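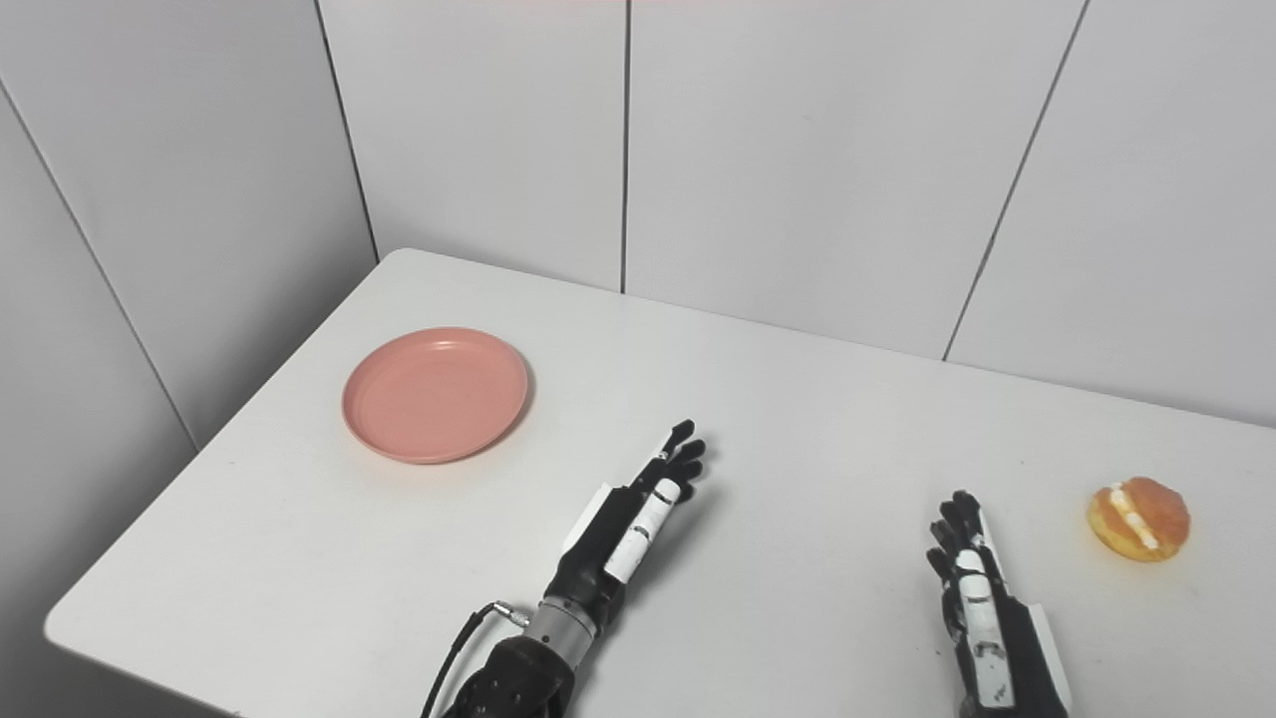
Fig. 4. White table in a paneled corner.

Section 4. Hanging the Prultus drapery rail

4.1 Before you start

The Prultus rail is supplied in lengths of 1240 mm with end caps, brackets, and a draw cord. Longer runs are made by joining lengths with the splice plate in bag C. The steps in this section apply to the Aller (single track) and Escobedo (double track) versions. For the Clurkwood ceiling version, go to Section 5.

You need a drill, a level, a pencil, a tape measure, and the hex key supplied. Wall anchors are not supplied. Choose anchors rated for your wall and for the finished weight of the fabric, including lining and weights.

CAUTION: Check for wiring and pipes before drilling. Do not fix brackets to plaster alone.

4.2 Marking the wall

1. Measure the finished drop of the panel from the top of the heading tape to the hem.

2. Add 14 mm for the carrier and hook. Add 13 mm more if the panel is to clear the floor.

3. Mark the total height at both ends of the opening. Measure each mark from the floor directly under it.

4. Join the marks with a level line. If the floor is out of level and the two marks disagree, use the higher mark for the whole line and adjust the hem later.

5. Mark the bracket positions on the line. The outer brackets go one hand's width in from the rail ends. Place one bracket on each side of every splice.

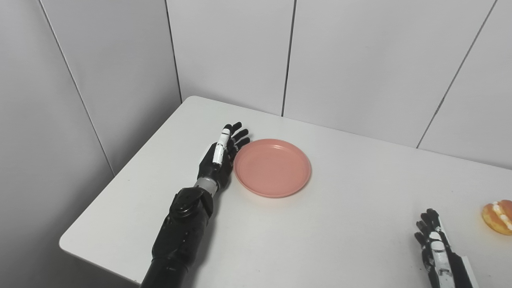

Innes Lindsay writes that on printed fabric it is better to hang one panel from a temporary batten first and set the line by the pattern, as a level rail over a sloping sill can make a large repeat look crooked. The method is acceptable for the Aller. On the Escobedo, the rear track must still be level or the sheer layer will drift toward the low end.

4.3 Fixing the brackets

6. Drill at the marks and insert the anchors.

7. Screw each bracket to the wall with the release tab facing down. Leave the screws a half turn loose.

8. Lay the level across neighboring brackets, correct as needed, and tighten.

Note: Brackets for the Escobedo are stamped E on the back plate. They are deeper than the Aller brackets and the two types cannot be mixed on one run.

4.4 Fitting the rail

9. Slide the carriers into the track before fitting the second end cap. Keep two spare carriers in the bag.

10. Hook the rear lip of the rail over each bracket, starting at one end.
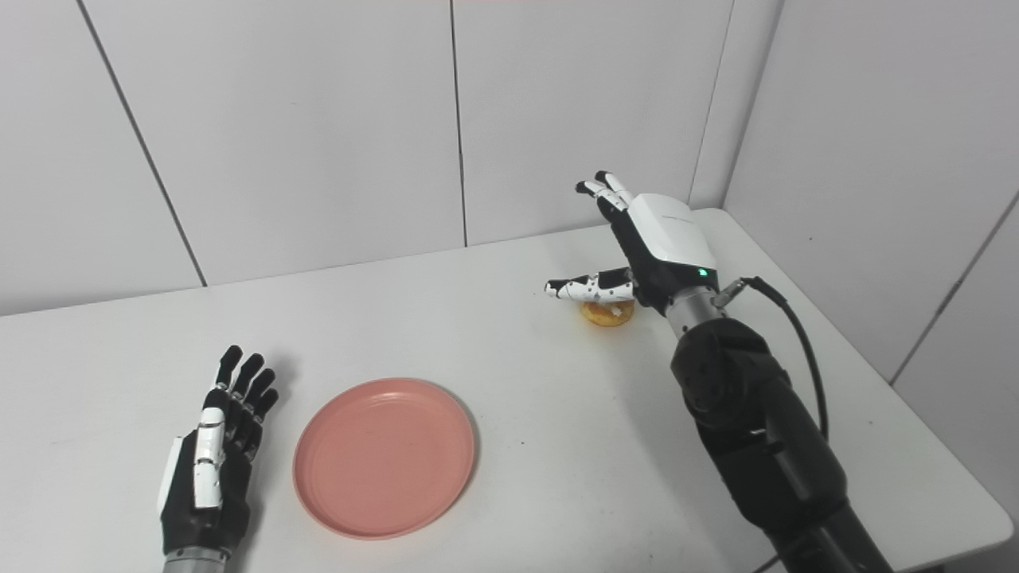

11. Press the front of the rail upward until each release tab clicks. Pull down lightly at every bracket to check that it has locked.

12. Thread the draw cord through the master carrier and the pulley end as shown on the card in bag D. Secure the cord tensioner to the wall.

CAUTION: Loose cords are a strangulation hazard. Do not use the rail until the tensioner is fixed.

13. Hang the panels, working from the center outward. Dress the folds by hand and tie them loosely with cotton tape overnight.

14. If a carrier sticks near a splice, loosen the splice plate, push the two lengths together, and retighten. Do not oil the track.

To remove the rail, take down the fabric first, then see 4.6.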